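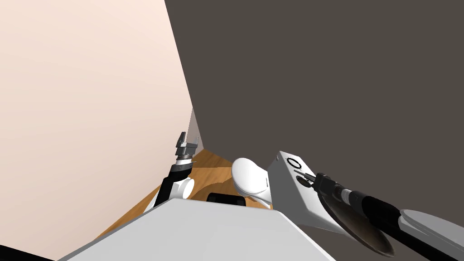 Slide 1: pale wall, dark wall, wooden floor

27 May 2022
By Delali Zakaria

Speaker notes: "What colour is that, then?" Choosing paint for small rooms

Hello everyone, and thanks to Fabrice for the introduction (and for pronouncing my surname properly, first person this year). Say hello to the back row. Check they can hear me.

I've been painting other people's houses for a living long enough to have strong feelings about beige, and tonight you're going to hear most of them. Stop me if you've got a question, I'd much sooner natter than read off a sheet.

Start with the Nartey Street flat

This was my first proper job on my own. A box room, one window facing north, and the owner wanted it white because white makes a room look bigger. So I painted it white. Two coats, lovely job, and it looked like the inside of a fridge. She was very nice about it. I went back in July and did the whole thing again in a sort of warm oatmeal, and she's still got it.

What I'd missed was the light. North light is bluish and it doesn't move much through the day, so a cold white goes colder. If your room faces north, look for a colour with some red or yellow in the bottom of it. South-facing, you can get away with nearly anything, though I'd go careful with yellow unless you like feeling you live in custard.

Pause here, someone always has a custard kitchen.

Testing, and why the little pots lie to you

Please don't paint a square straight on the wall. The old colour round the edge changes how you see the new one — a grey next to magnolia goes blue, I promise you. Paint a big sheet of lining paper instead, two coats, leave a white border and move it about with a bit of tack. Behind the door, next to the window, down by the skirting. Look at it at breakfast and again with the lamps on.

Hold up the lining paper. Walk it down the aisle.

I had a customer who bought 10 tester pots and put them all up in one evening in a row. She couldn't choose, of course she couldn't, they were all arguing with each other. Two at a time is plenty. Pick the winner, then bring on the next one.

And the bulbs! Change your bulbs before you choose your paint. I've seen a perfectly good sage turn to pond under a cheap yellow bulb.

The dark wall question

I get asked this more than anything. Will one dark wall make the room feel smaller? Sometimes, yes, and sometimes that's what you want. A dark brown-grey on one side with something soft and pinkish next to it can be really cosy, and the corner between them goes very crisp, so your cutting-in has got to be good. Wobbly corners show up a mile off.

Think about the floor as well. People forget the floor! An orangey wood will throw warmth up the bottom of your walls, and a pale wall picks up more of it than a dark one. 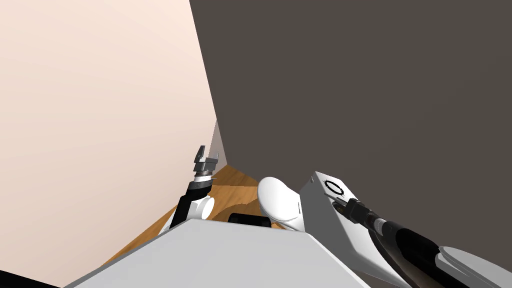

Cutting in without tape

I don't use tape on corners. There, I've said it. It bleeds on old plaster and you spend the evening touching up. Use a two-inch angled brush, load the bottom third, tap it (don't wipe it) and start a little way out from the corner. Push towards the line slowly and breathe out as you go. Do the pale wall first and take it just round the corner, let it dry overnight, then bring the dark up to it.

Demo on the board. Bring the spare brush, the good one sheds.

Questions

Likely ones: eggshell or matt in a hallway (scrubbable matt), painting over wallpaper (only if it's stuck down tight, and try a patch first), how much to buy (one tin more than you think, same batch number). If it goes quiet, ask who's got a feature wall they regret.

Raffle is after the tea.

Comments

Vira Sirko: Did the lining paper trick on Saturday and have gone right off the green I was sure about. Thank you!

Balakrishnan Amin: I still say tape is fine if you pull it off while the paint's wet.

Delali Zakaria: Come and do my skirting boards then, Bala — we'll see.

Hauke Schmieder: Which roller do you use for ceilings? I missed that bit making the tea.

Last updated 3 days after the talk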